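カテゴリ:投稿一覧 > 机まわり・小物収納
3月19日 投稿者:Ohemaa Arthur

件名:Re: 青い箱は立てるのか寝かせるのか

Kotirau収納メーリングリストの皆さま

アーサーです。ご無沙汰しております。前回の投稿が「輪ゴムは劣化する前に使い切れるか」だったので、覚えている方は忘れてください。

Elviraさんからの質問に返信がつかないまま、一週間ほどたっているようです。このリストでは、誰も返信しない質問はたいてい良い質問です。簡単に答えられるものには、その日のうちに長文が三通届きますから。

> Elvira Ñahuiです。いつも読むだけですみません。
>
> 作業部屋の引き出しを整理していて、
> 半透明の青いプラスチックの箱の扱いに困っています。
> 細長い四角で、ふたはありません。
> ペンを入れるには口が広く、書類を入れるには小さく、
> 名刺を入れるほど名刺を持っていません。
>
> 1) 引き出しの中で寝かせて浅いトレイにするか、
> 2) 机の上に立てて使うか、
> みなさんならどちらにしますか。
>
> それから、底にペンの跡のようなものがついてしまった場合、
> 半透明のものはきれいに戻るのでしょうか。
> 捨てるのがいちばん早いのは知っています。
> それ以外でお願いします。

最後の二行がいいですね。片づけの本を書いている人たち全員に転送したいところです。

私も同じような箱を持っています。半透明の青、四角くて細長く、上が開いています。出どころは町のTexierという文房具店で、店じまいの棚から422円で救出しました。救出というのは私の言い分で、家族は「また箱を買った」と表現しています。箱を入れるための箱がある家なので、反論の材料に乏しいのがつらいところです。

先に結論を書くと、私は寝かせる派でした。引き出しの右奥に寝かせて、クリップと消しゴムと、どこの鍵か分からない鍵を入れていました。きれいに収まります。収まりすぎて、その存在を忘れます。九月に開けたときには、同じ消しゴムが中に二つと、別の引き出しにもう一つありました。消しゴムは使う前に増えるという、私の長年の説がまた裏づけられたわけです。

そこで白いテーブルに出して、しばらく暮らしてみることにしました。薄い灰色の線で大きな四角に区切られた天板なので、箱の角をどこかの線に合わせたくなるのが難点です。合わせても何も起きません。私の夕方が少し短くなるだけです。
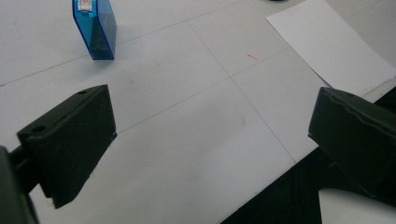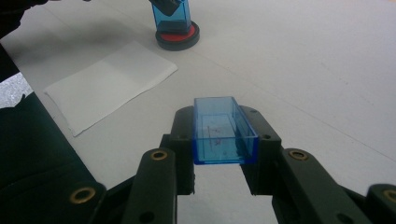 半透明の青い箱、白いテーブルにて

さて、立てるか寝かせるかですが、ここで言葉の整理が要ると思います。「立てる」と言ったとき、人によって指しているものが違うのです。口を上に向けて置くのを「立てる」と呼ぶ人もいれば、狭い面を下にして、背を高くするのを「立てる」と呼ぶ人もいます。以前このリストで「瓶を横に並べる」の解釈をめぐって延々とやり合ったとき、双方が同じ並べ方を主張していたことがありました。あの議論で47通を費やしたのを、私はまだ少し恨んでいます(うち何通かは私のものです)。

ですので、以下では口が上なら「置く」、狭い面が下なら「立てる」と書きます。

立てた場合。場所をとりません。机の奥に一つあるだけで、なんとなく整った人の机に見えます。問題は、狭い面で立っているものは、肘という自然災害に弱いことです。私は電話に出るときに左肘が広がる癖があるらしく、最初の日に倒しました。音のわりに被害はありません。ただ、電話の相手に「今の何ですか」と聞かれ、収納について説明する羽目になりました。

置いた場合。安定します。上から中が全部見えます。全部見えるということは、入れたものの質が問われるということでもあります。色のついた半透明の箱はその点で寛大で、横から見ると中身がぼんやりして、だらしなさに青い霧がかかったようになります。透明の箱ではこうはいきません。以前使っていたPumicoの透明ケースは、中身をあまりに正直に見せるので、見えないように前に本を立てていました。何のための透明だったのか、今でも分かりません。

そういうわけで、Elviraさんの二択に対する私の答えは「口を上にして、引き出しの外に置く」です。二択にない答えで申し訳ありません。中には一種類だけ入れてください。私は今、切手を貼る前の葉書を入れるつもりでいます。つもりでいる、というのは、まだ葉書を買っていないからです。

次に、底の跡の件。

うちの箱にも、内側の底の真ん中あたりに、赤紫っぽい跡があります。インクの汚れのようでもあり、何か書いてあるようでもあります。青いプラスチック越しに見るのと、上からのぞくのとで印象が変わるので、眺めるたびに意見を変えています。文字だとしたら、私の字ではないと思いたいところですが、私の字はしばしば私の字に見えません。

落とし方ですが、手元で試した順に書きます。別の古い容器で試した話なので、同じ結果になるとは限りません。

・ぬるま湯と食器用洗剤。まずこれです。水性のペンなら、たいていこの段階で話が終わります。

・消しゴム。幸い、うちには在庫があります。表面に乗っているだけの跡なら薄くなりました。力を入れると白っぽい擦り傷がつき、今度はそちらが気になり始めます。

・同じ種類のペンで上からなぞって、すぐ拭く。油性に効くと聞いてやってみました。跡の隣に新しい跡ができました。やり方が悪かったのだと思いますが、二度目をやる勇気はありません。

・アルコール。プラスチックの種類によっては曇ったりひびが入ったりするそうなので、やるなら裏側の目立たないところで少しだけ。うちの古い容器は無事でした。

・重曹のペースト。やめたほうがいいです。半透明のものは、磨いた部分だけ半透明の度合いが変わります。

・Wastiserの拭き取りシート。これは頂き物で、試す前に乾いていました。ふたの閉め忘れは収納以前の問題だというご指摘は、家でもう受けています。

どれも駄目なら、底に紙を敷く手があります。底の寸法を測り、厚めの紙をそれより少しだけ小さく切って落とし込むだけです。ぴったりに切ると、入れるのは簡単で、出すのに爪が要ります。角を一か所落としておくと後で楽です。白い紙を敷くと箱の青がずいぶん明るく感じられるので、跡がなくても敷く価値はあるかもしれません。ここまでくると、跡を消したいのか箱で遊びたいのか分からなくなってきますが、そこを区別できる人は、たぶんこのリストに入っていません。

逆に伺いたいのですが、Elviraさんの引き出しの深さはどのくらいでしょうか。箱を口を上にして入れて、上に指が入る余裕があるなら、引き出しの手前側に置くという案も残ります。奥は駄目です。奥に置いたものは、引っ越しの日まで会えません。余裕がない場合は無理に入れないでください。閉まるけれど開かない引き出しというものが世の中にはあり、うちにも一つあります。

あと、同じような箱が複数ある方、重ねたときに抜けなくなりませんか。冷やすとか温めるとか諸説あるようですが、石鹸水を隙間に垂らして待つ以外で成功した方がいたら教えてください。

返信はリスト宛てでお願いします。個人宛てにいただくと、私が大切に保管して二度と見つからなくなります。

Ohemaa Arthur

追伸 どこの鍵か分からない鍵は、物置の鍵でした。物置は前の家に置いてきました。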